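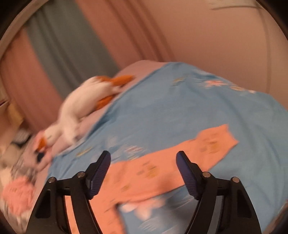
# Questions about bedding and laundry

These answers cover guests staying in the family rooms at Drora House. If yours isn't here, ask at the front desk or call extension 215.

## Is bedding included in the room price?

Yes. Every bed comes made up with a fitted sheet, a pillow, and a duvet. Cots come with a fitted sheet only. Blankets for cots are on the shelf outside room 19, and you can take what you need.

## Can I bring my own bedding?

You can. Many children sleep better with their own covers. Please fold ours and leave it on the chair so the cleaning staff know it hasn't been used.

## How often are the sheets changed?

Once a week for longer stays, and between guests. If you need a change sooner, leave the used sheets in the hall bin before 10 a.m. and a fresh set will be at your door by midafternoon. There is no charge for this, including after bed-wetting. We have waterproof mattress covers too.

## Is there a laundry room?

It's in the basement, past the bike storage, and is open from 7 a.m. to 9 p.m. There are washers, dryers, and a sink for hand washing. The machines take the tokens sold at the desk. Coins will jam them.

## What detergent do you use?

An unscented liquid. If someone in your family reacts to detergent, tell Canan Dursun in housekeeping at least two days before you arrive. She can have your bedding put through an extra rinse.

## How should I wash printed pajamas and T-shirts?

Turn them inside out and wash on cold with the zippers closed. Prints crack sooner in a hot dryer, so use low heat or one of the folding racks.

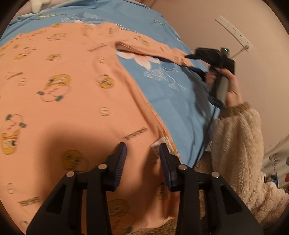
Racks can stay in your room overnight, but keep them away from the heater. Please don't hang clothes over the lamps or out of the windows.

## Do you have an iron?

Two, both in the laundry room. They stay there. The building dates from 1910 and the bedroom outlets are not meant for irons or portable heaters.

## We left something behind. What now?

Send us your room number and a short description of the item. Güven Sezer checks the lost property closet each morning and will write back either way. We keep clothing and soft toys for two months, then give them to the Trutano clothing bank. Small items can be mailed if you cover the postage. Underwear and opened toiletries are thrown out.

## Can I get more pillows?

One extra per guest, as long as they last. We usually run short in December.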